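Back Bar and Dining Room Fit-Out: Workshop Notes

Compiled by Norbert Hubáček for the Ketmont shop
Revised May 27, 2025

These notes apply to small bar and restaurant interiors, up to 40 seats. They cover the points that most often come back to the bench for correction.

Bar top

Finished height is 42 inches from the customer-side floor. Measure from finished floor, including tile and setting bed. On the Posik job the drawings were taken from bare slab and the whole front had to be trimmed after assembly.

Allow a 10-inch overhang on the customer side for knees. Overhangs greater than this need steel brackets let into the die wall, spaced to land on studs. Mark stud positions on the subfloor before the panels go up.

Seal the underside of a solid wood top with the same number of coats as the face. An unsealed underside above an ice bin will cup within a season. Slot the screw holes in the cleats across the grain and leave the screws a quarter turn short of tight.

Oil finishes are acceptable on tables but do poorly at a bar, where citrus and spirits sit on the surface. Use a two-part finish and leave it 14 days before service. Felt pads only during that period, no rubber feet, no trays.

Back bar shelving

Bottle shelves should be 12 inches clear for standard spirits and 15 for tall liqueur bottles. Fix one tall bay and make the rest adjustable. A full liter bottle weighs over three pounds, so calculate a double row at six pounds per bottle width and size the shelf to that. Three-quarter-inch solid stock will span 30 inches with a front lip. Beyond that, add a center support.

If the shelves are lit from behind, set the strip in a channel with a diffuser and keep it two inches off the back panel. Bring the driver to a place where it can be reached with the shelves loaded. Ilir Vukčević keeps a list of driver locations taped inside the lower left door on every job, and the other installers should do the same.

Antique mirror goes up on mechanical clips. Ordinary construction adhesive attacks the silvering and shows as gray spots at the glue points.

Banquettes

Seat height 18 inches with the foam compressed. Start with a deck at 14 and a five-inch block of high-density foam, then sit on it before upholstery. Back angle is between 5 and 8 degrees for dining. Lounge seating can go further.

Leave a toe recess of four inches. Make seat decks removable, fixed with barrel bolts from below. Slavica Begović reupholstered 478 seats for the Ionescu group in April, and the glued-down decks took twice the labor of the bolted ones.

Order fabric for one dining room from a single dye lot, with two extra yards held back and labeled by booth.

Fabric panels and wall hangings

Commercial drapery must carry a flame certificate. File a copy with the job sheet and leave one on site.

Steam panels after hanging, from the back, top to bottom. Dark velvet should be steamed without touching the nozzle to the pile. Let the cloth hang overnight before the hem is marked. 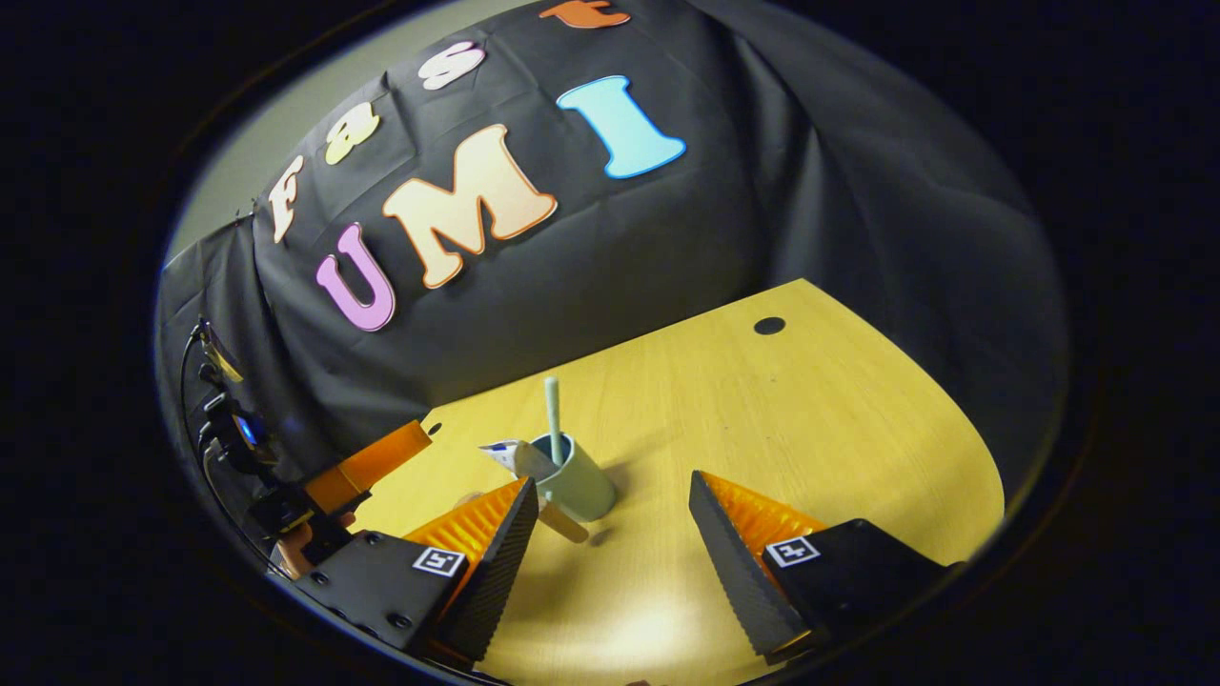 Hems on floor-length panels finish half an inch above the floor in a room that is wet-mopped. Weight the corners with covered lead-free tape. Loose weights work through the stitching.

Paint and touch-up

Keep one labeled pint of every color used, with the sheen and the wall it belongs to. The label on the shop's standard dado green reads 1084, and that number goes on the job sheet in place of the color name. Names get changed by suppliers.

Satin touches up poorly. Repaint from corner to corner, or break at a molding.

Door and chair contact points get a hard enamel up to 36 inches. Todor Vasić applies it by foam roller and tips off with a dry brush, working one panel at a time.

Handover

Leave the following in the drawer nearest the service door: hex keys for the table bases, spare shelf pins, two felt pads per chair, the paint list and the Diltell hinge adjustment sheet. Retighten table bases after two weeks of service. Questions on hinges go to Arben Gashi at the bench before ten.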